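Repair Evening Returns to Kershaw Hall on Friday

The monthly repair evening is back at Kershaw Hall this Friday after a summer break. Doors open at 6 p.m. and the last items are taken in at 8:15.

The event lets residents bring in broken household goods and sit down with someone who can help fix them. Lamps, toys, radios, hand mixers and clocks are all welcome. Microwaves and anything that runs on gas are not.

Small gears will get a table to themselves this time. Organizer Sadia Bhutto said stripped or cracked gears were the most common fault last season, ahead of frayed cords and dead switches. Of the 117 items logged between January and May, almost 70 had something wrong with a gear or the shaft it sits on.

"People bring in a mixer and say the motor has died," Bhutto said. "We open it up and the motor is fine. It's a little wheel that costs less than a cup of coffee."
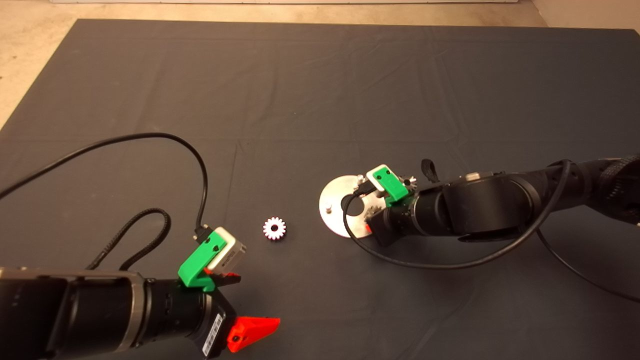

A small white spur gear on a dark gray work mat.

Elis Gronow, who will run the gear table, asks visitors to bring the old part even if it is in pieces. The number of teeth and the size of the center hole are what matter when looking for a match, he said, and both can usually be worked out from fragments. A photo of the label on the appliance is useful too.

Gronow keeps a stock of common sizes sorted in drawers. Parts he doesn't have can be ordered, and visitors pay only what the part costs. Ordered parts can be picked up at the October session.

There is no charge for the evening itself, though a donation jar is kept by the door. Last season it took in $3,196, most of which went toward a soldering station and new lighting over the benches.

Each visitor may bring up to 2 items. Sign-up is at the door, and children should come with an adult. Parking is in the lot behind the hall, off Starkness Road. The front lot is closed for resurfacing.

Anyone who wants to help with repairs can speak to Remedios Urquijo at the sign-in desk.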